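The Year I Tried to Become a Person Who Has Flowers

October 28, 2020

My grandmother's house always had flowers in it, and I grew up assuming they came with the plumbing. There was a bunch on the hall table, a bunch in the kitchen and, when company was expected, a third on top of the television, where it blocked the remote and caused arguments. I never saw her buy any. I never saw her throw any away, either. They changed color every so often, like a traffic light, and we all went on with our lives.

I am now forty-one, I own a hall table, and until this June there had never been a living thing on it apart from the cat.

What happened in June was that my friend Yara Awwad came to stand in my driveway, which is how we visited people this year, and handed me a bunch of peonies at the end of a very long arm. I said thank you. I went inside and discovered that I did not own a vase. I owned a fondue set. I owned a thing for taking the middles out of pineapples. The peonies went into the coffee pot, and for four days I drank tea and resented them, and then on the fifth day they opened up to the size of dinner rolls and I stood in the kitchen and felt, I'm sorry to say, happy.

So I decided to become a person who has flowers. I have some notes.

The Money

Let's get this out of the way. Flowers are a terrible purchase. You pay for a thing that has already been killed, and then you watch. My husband, Tamer, who once kept a pair of gym shorts through two mortgages, took this very hard. He did the math on the back of a gas bill and announced that a weekly bunch from the place by the pharmacy would come to more than 400 dollars a year. I said that was less than he spent on streaming services he had forgotten the passwords to. He went quiet and then canceled one, and I took the savings directly to the place by the pharmacy.

We have since agreed on every other week. On the off weeks I am allowed to use whatever is growing in the yard, and what is growing in the yard is mint. There is so much mint. I have had mint on the hall table in a jar and told people it was a look.

The Woman at the Counter

Darlene Vachon has been selling flowers in the same shop for longer than I've been able to drive. She does not approve of me. The first time I went in I asked for "something cheerful," and she looked at me the way a mechanic looks at someone who says the car is making a noise.

But she has taught me nearly everything I know, mostly by sighing. She taught me to squeeze roses just under the petals and leave the soft ones behind. She taught me to buy things closed. She told me that the ready-made bouquets by the door are where the older stems go to be surrounded by filler, and then she told me not to repeat that, and I held out for almost four months.

She also has views on scissors. I had been cutting stems with the kitchen pair, the ones we use on bacon packets. "You're crushing them," she said. "You're giving them a straw and then stepping on the straw." I bought a little knife. I have cut myself with it twice and the stems look wonderful.

Tulips Don't Listen

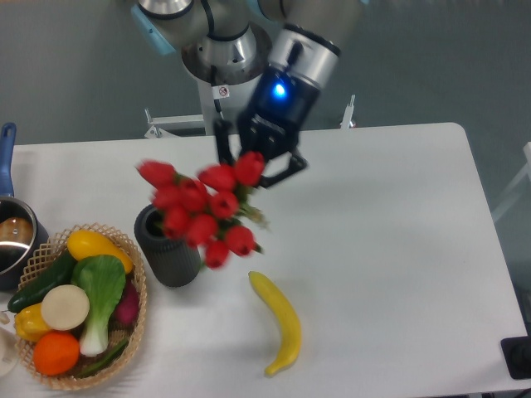 Water, and Other Things I Was Doing Wrong

Everybody's aunt has a recipe. Mine says a penny. Hala Qudah, who I work with, says a crushed aspirin. My neighbor says lemon soda, and my neighbor's flowers do look good, but so does her whole house, and I suspect her of having other advantages.

I tried them all over the summer. The penny sat at the bottom being a penny. The aspirin made a cloud. The soda worked nicely for two days, after which the vase grew a kind of sweater on the inside and the kitchen smelled like a bus station. When I reported this to Darlene she closed her eyes for a moment and said, "Clean water. Clean vase. Change it." I asked how often. "When would you want yours changed?" she said.

So now I change it every other day, and I cut a bit off the bottoms while I'm there, and I pull off any leaves that would end up under the waterline. It takes as long as boiling an egg. I'd like to tell you that it's meditative. It's mostly wet.

Tulips deserve their own paragraph, as they've been the biggest trial. They keep growing after they're cut. You arrange them on a Monday-morning sort of schedule, all facing front like a school photo, and by supper they've gone off in their own directions and one of them is looking at the wall. They lean toward the window. They droop over the side and then stand up again in the night. I tried wrapping them in newspaper up to the necks and standing them in deep water for an hour, and that did straighten them out, right up until I unwrapped them. My feeling now is that you put tulips in a tall vase with straight sides, you leave them alone, and whatever they do is between them and the lamp.

They are out of season at the moment, and when Darlene does get some in she charges for them as if they'd flown first class. I bought a bunch anyway. Tamer has not been told.

The Vase Problem

It started with the coffee pot, so it could only go up from there. I bought one vase. Then it was the wrong height for zinnias, so I bought another, and that one had a neck so narrow that I couldn't get a sponge into it, so I bought a brush for it, and then the brush was too wide.

There are currently five vases in this house. I can say with confidence that I use two. One is a heavy squat pitcher from a yard sale that makes any handful of weeds look like I meant it. The other is a plain tall one with no opinions. The remaining three are on top of the refrigerator, in the place where the fondue set used to be, and the fondue set is in the garage, and the pineapple thing has never been better situated and I still don't use it.

If you're starting out, get a pitcher. You can put it back to work as a pitcher when you lose interest.

What My Grandmother Was Up To

I finally called my mother and asked where all those flowers had come from. I was hoping for a secret garden. I'd have settled for an admirer.

"The cemetery," said my mother.

There was a pause while I rearranged my childhood.

"The flower stand by the cemetery," she said. "They marked everything down at closing. She used to wait in the car."

I think of her a lot now, parked with the engine off and her purse on her lap, watching a man take in his buckets. She'd have had views on what I pay. She'd have had views on the mint. But I put a bunch of bronze chrysanthemums on the hall table last night, marked down by a third with a couple of bent heads, and the cat has already knocked them over once, and there's water in the drawer where we keep the stamps.

Comments

Rawan Karaki
My mother puts a splash of bleach in with the water. A splash! I misread her text the first time and I won't tell you what happened to the dahlias.

stemsandstuff
Team pitcher. I have a drawer of florist's foam from a class I took and I've never touched it since. Also please tell Tamer about the tulips before he reads this.

Hala Qudah
I said HALF an aspirin.

Yara Awwad
You told me you put the peonies in a vase.

Recent Posts

My Sourdough Starter Has Moved Out
A Short History of the Drawer We Don't Open
Haircuts at Home, Ranked by Apology
Why I Own 200 Rubber Bands
The Cat Attends a Meeting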